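Kerncombe Grounds Sim: README

Simulated wrist-camera views for the grounds work at Kerncombe, put together by Bindu Kandasamy and Hayley Furnival. Last updated 2025-04-02.

Why we made it

The grounds crew at Kerncombe spends a lot of the day bending down. Picking things up off the lawns is hard on knees and backs, and it eats the hours people would like to give to the beds and the trees. Veko is our project to hand the bending to an arm on a cart. We wanted the crew to practice with it on a screen before it reached the grass, and they took to it right away — the best ideas in this release came from them!

What the data looks like

Every episode is rendered from the gripper's side, looking down at the ground. Grass is most of what you get. Some views have very little else in them, and we kept those in, because an operator needs to be comfortable reading a plain stretch of lawn with the fingers open and nothing held.

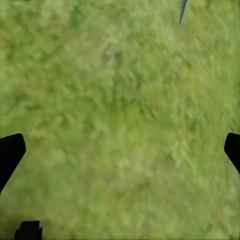

What changes for the crew

Five people trained on the simulator, in sessions of 30 minutes. The job moves from stooping to steering and checking, and that takes a different kind of attention. Two things the crew asked for are now written into the plan:

- Whoever is steering can stop the arm at any time, no questions asked.
- Screen time rotates, so everyone still gets their share of gardening.

Pay grades stay as they are. Hayley keeps the notes from the crew meetings and is happy to share them.

Known limits

The grass texture is soft, and single blades don't separate well up close. Lighting is even in many views, so don't count on shadows to judge height. Wet ground isn't modeled yet — we hope to have a first version in June.

Getting started

Unpack the archive, open the episodes folder and start with set 3, the easiest one to follow. Send corrections to Bindu. Comments from people who do grounds work for a living are especially welcome.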